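How Does a Glass Bottle Get Used Again?

Some drinks come in bottles that go back to the factory after you finish them. These are called returnable bottles.

First, you take the empty bottle to a store. The store pays back a small amount of money called a deposit. The bottle goes into a crate with slots, so the glass doesn't knock together on the road.

A truck takes the crates to a washing plant. The one in Grestport can wash 3000 bottles an hour. Hot water and soap clean the inside and take off the old label. Then a worker or a machine checks for cracks. Cracked bottles are crushed and melted to make new glass.

Clean bottles are filled, capped and sent out again - sometimes to the same store.

Lots of things at home are used over and over too. Forks, cups and cloth napkins are some of them.

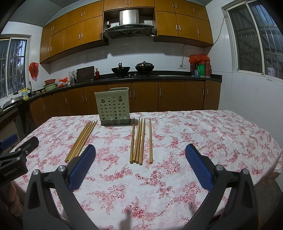
Wooden chopsticks and a holder on a flowered tablecloth.

Word to know
Deposit: money you pay first and get back later.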